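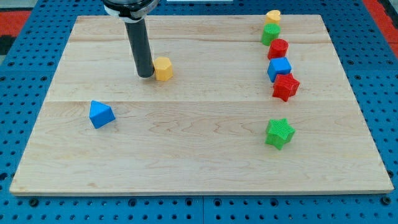 My Navgate tablet has now spent more time being updated than being used, and I've owned it since October. I bought it to read in bed and to follow recipes, two jobs a paperback and an index card had been doing without complaint. When I sat down to write this post I made a list of what I wanted from a flat thing that lives in the house, and it was short. It should be ready when I pick it up and stay out of my way when I don't. A maple board manages that. You can see the grain running along the planks and the seams where they meet, and at no stage does it ask you to agree to revised terms. My tablet asked me twice before breakfast.

I should say how I ended up with it. My old one, a Lacroix, had reached the age where the battery percentage was more of a mood than a measurement. It would announce 40 per cent and then go dark halfway through a sentence. I put up with this for a year, mostly out of stubbornness, and then it stopped charging unless the cable was held at an angle by a rolled-up sock. Even I know when a sock is telling me something.

So I went to the shop, where a very nice young man walked me through the range. There was a small one, a large one, a large one with a pen, and a folding one that cost more than my first car. I said I wanted to read books and look at soup. He asked whether I did much video editing. I said not with soup. He steered me to the Navgate, which was 600 dollars plus a case, and the case was sold separately because apparently some people enjoy danger.

I'll be fair about the good parts. The screen is lovely. Text is sharp enough that I can read without my glasses if I hold the thing at the right distance, and that distance happens to be the length of my arm. The speakers are better than those in my television. It weighs next to nothing, which I was grateful for when I fell asleep and dropped it on my nose. The Lacroix would have meant a trip to emergency.

Then there's the rest of it.

First, the assistant. The Navgate comes with a helper called Clorkon, and I would like to know who was in the meeting when that got approved. Clorkon is meant to learn your habits. What it has learned about me is that I open a book at ten at night, so at ten at night it pops up to suggest that I open a book. It does this over the top of the book. You can dismiss it, but the little cross is the colour of fog on a background the colour of slightly different fog, and if you miss it you get the tutorial.

I went looking for a way to switch it off. In Settings there's a section called Assistant, and it does not contain the switch. There's also one called Help and Suggestions, where you can change Clorkon's voice from Calm to Bright. The switch, for anyone who has arrived here from a search engine at their wits' end, is under Display, then Comfort, then More, then Nudges. Turn off all 4 of them. Turning off three makes the last one try harder.

Second, the updates. I have no quarrel with security patches. I understand the world is full of people who want my soup recipes. But this thing updates with a sort of ceremony – the screen goes white, there's a chime, there's a bar that gets to nearly 1000 megabytes and then reconsiders. After the last one, my home screen had been rearranged and there was a new app for tracking my water intake. I didn't ask for it and it can't be removed. I've told it I drank a bathtub, and it congratulated me.

Third, and this is the one that properly got under my skin, the reading app. It used to show page numbers. Now it shows "minutes remaining", worked out from my personal pace. I don't want to be told that my chapter has eleven minutes left in it. It turns a novel into a bus. Worse, it evidently counts the time I spend asleep with the thing on my face, so according to my tablet I'm going to finish a slim book about lighthouses sometime after I retire.

I complained about all this to my friend Inês Teixeira over the phone. She lives in Balham these days and keeps a radio in her kitchen that was made in 1958. It has two knobs. One makes it louder and the other finds the cricket. She has had it repaired once, by a man with a soldering iron, and it has never sent her a notification. I pointed out that it also can't show her a recipe. She said she knew how to make soup.

I thought about taking the Navgate back, but I've had it too long for a refund and I've lost the bit of cardboard they always want. And with the nudges off and the updates set to the middle of the night, it's become tolerable company. I found a different reading app that does page numbers and nothing else, made by one person as far as I can tell, with a website that looks like a tax form. I paid for it gladly. I'd have paid double.

The recipes have gone back to the index card. The screen locks itself after two minutes no matter what I tell it, and it won't recognize a thumb with onion on it. If anybody knows where that setting is hiding, the comments are open. I've already looked under Comfort.

Questions or corrections? Use the contact page. © All posts and opinions belong to the author. Back to top

This site uses cookies to remember your preferences. By continuing to browse you accept our use of cookies. Accept | Manage settings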